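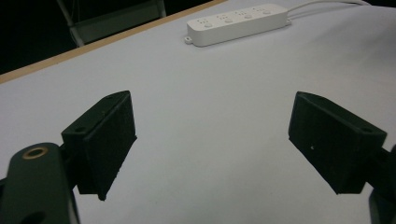
## Mounting a power strip under a table

Use a strip with a screw hole in its end tab. Check that the other end can be fixed too.

1. Unplug the strip and everything plugged into it.
2. Hold it against the underside near the back edge, with the cables running toward the wall outlet. Mark the holes in pencil.
3. Measure the tabletop. Ours is 16 mm thick, so we drilled pilot holes 8 mm deep and marked the bit with tape.
4. Drive the screws by hand and stop when the tab sits flat. Overtightening cracks the plastic.
5. Clip the cord every 11 inches and leave slack near the outlet.

Keep heaters and kettles off the strip. Check the screws again in December if you put it up this fall.

Wanda Tran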